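The free damp survey and what it cost me

February 14, 2025

I have now had three people in my front room telling me what is wrong with my walls, and they can't all be right. I'm fairly sure at least one of them was reading from a script. So this is a long post about damp, or about the selling of cures for damp, and if you live in a house built after the war you may want to skip it and go and enjoy your nice dry skirting boards.

Some background for those who haven't been here before. We bought the end house on Prurkusside knowing it was old and knowing it was cold. It's brick at the front, stone at the back, and something nobody wants to put a name to in the bit where the kitchen was added. There was a tide mark on the chimney wall when we viewed it. The estate agent said it was "historic", which I took to mean old and finished with. By the end of our first winter it had crept up past the plug socket and the paint was coming off in little crisp flakes that the cat ate.

I did what everyone does and typed the problem into a search engine. Within a couple of minutes I had been offered a free survey by a firm called Udau, who cover the whole of Humholm and the villages, and who had an opening that same week. I should have thought harder about that. My dentist doesn't have an opening that same week.

The man was perfectly pleasant. He took his shoes off without being asked. He had a yellow-and-black meter with two pins on the end and he went along the wall pushing it in and tutting, and every time he tutted it beeped, or the other way round. He told me I had rising damp along the whole of the front and the chimney wall, that the original damp course had failed (he didn't look for one, and I still don't know if the house ever had one), and that left alone it would get into the floor timbers. Then he sat at my kitchen table and filled in a form and the number at the bottom was £866 for the one wall, with a discount if I did the lot.

I asked how he knew it was rising. He said the readings were high. I asked how high they would be if the water was coming from somewhere else, and he said he'd been doing this a long time.

I don't want to be unfair. He may well have been. But a person who has been selling umbrellas for a long time isn't my first choice for a weather forecast, and I was already uneasy about a survey that cost nothing, done by someone who'd earn nothing unless he found something. I've tried to think of a free survey ending with "you're fine, love, open a window". I asked on the village page if anyone had ever had that happen to them. I got a lot of replies and not a single yes, though I did get offered a free survey by somebody's brother-in-law.

So I started reading, and this is where I lost most of August.

The pin meters are made for timber. That's on the meters themselves, or in the leaflets that come with them. They pass a small current between the pins and work out how wet the wood is from how easily it goes through. Push them into plaster and you're getting a comparison at best. If there are salts in the plaster, and around an old chimney there nearly always are, the thing will scream at you whether the wall is wet or not. Foil-backed wallpaper will do it too. I bought a cheap one for myself and got a very alarming result from a digestive biscuit, and a worse one from the back of my own hand. I'm not saying the meters are useless. Used by someone who moves it about and draws a map and thinks about it, I can see it would tell you where to look next. But the beep on its own is theatre.

The second thing I found is that people have been arguing about rising damp for decades and they are still at it, and they're very cross with each other. There's a camp who say it barely exists and the whole trade is a con. There's a camp who say it obviously exists and the first camp are cranks with websites. I came to this expecting to side with the first lot, because I'm like that. But I noticed that quite a few of them sell things as well. Lime plaster, mainly, and day courses, and in one case a small box you plug in at the wall which does something to the water with waves. I read the page for the box twice and I can't tell you what the waves do. It was £340. There were testimonials.

That's my trouble with the whole subject. I'd like to find one person with an opinion on my wall who isn't holding a price list.

The third visitor came closest. (The second was a plasterer who told me to stick insulated board over it and forget it, in the tone of a man advising me to paint over the mould in a boat. I'll leave him out.) Latrice Abernathy is a proper building surveyor, she charges for her time, and she doesn't do any of the work herself or take a cut from anyone who does. I asked her that on the phone, rather rudely, and she said it was the right question and then told me her fee, and I had to sit down.

She was here most of the morning. She spent the first half of it outside, in the rain, looking up. I'd like to point out that neither of the others had gone outside at all, except to get to their vans. She looked at the gutter, the flashing round the stack, the pot on top with no cowl on it, and the flower bed somebody had built up against the house, which was well over the level of the floor inside. Then she came in and asked when we'd last used the fireplace. We've never used it. It's boarded up, and the board had no vent in it. So there's a chimney open to the sky at the top and sealed at the bottom, full of old soot, with every winter's rain going down it, and I had been about to pay somebody to inject cream into the bricks.

That was her view, anyway. She was careful about it. She said "most likely" a lot, and she wrote "most likely" in the report too, and I found I trusted it more for that. She wouldn't rule out a bit of ordinary damp low down as well. Her advice was to do the cheap things first and then wait a full year and look again. Cowl on the pot, vent in the board, dig the bed out, clear the gutter. The vent cost £37 fitted, because I can't be trusted with a hole saw. The digging cost me a weekend and my good spade.

And has it worked? I don't know. I'm sorry, I realise that's what you came for. The mark hasn't moved since the autumn, as far as I can judge from the pencil line I drew at the top of it. The wall feels the same to my hand. The cat has stopped eating the flakes but that could be the cat. It's been a dry winter by our standards, so if the wall does improve I won't be able to say how much was the cowl and how much was the weather, and if I were the man from Udau I could have injected it in September and be taking the credit now. I suspect an awful lot of damp treatment is proved in just this way. You pay for the injection, and the man also hacks off the salty plaster, puts in new, tells you to keep the heating on, and mentions your gutter on the way out. Lovely dry wall. Five stars.

A few things I would say to anyone in the same spot, for what they're worth from a woman with a damp wall.

Go outside first. Take a chair if it's raining and look at where the water is going. I lived here two winters and had never once done it.

Ask whoever comes what would change their mind. The first man had no answer, and the plasterer thought I was being funny. Latrice said that if the top of the wall dried and the bottom didn't, she'd want to lift a floorboard.

Don't sign anything at the kitchen table. I was rung four times after the free survey, and on the last call the discount was only good until the end of the day. It had also been only good until the end of the day on the second call.

Be suspicious of guarantees as well. I read the one I was sent, all of it, with a cup of tea. It ran for thirty years, and it was void if the ground level outside was too high, if the gutters leaked, if there was condensation, or if I redecorated with the wrong paint. I had at least two of those already. What was left for it to cover I couldn't work out, and I did ring to ask, and I'm still waiting.

I've been told off in the past for being against everything, so I will say there are surely honest firms doing this work well, and houses that need it. I haven't got the means to tell which ones from my sofa, and neither have you. If I'm wrong about the chimney I'll put it on here. The pencil line gets looked at again next winter, and until then the answer to anybody at the door is no thank you.

Comments are open, but I'm deleting anything about boxes you plug in.
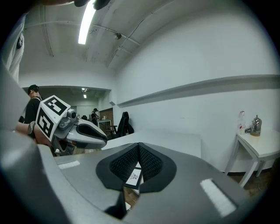
White card with a black border, white walls behind.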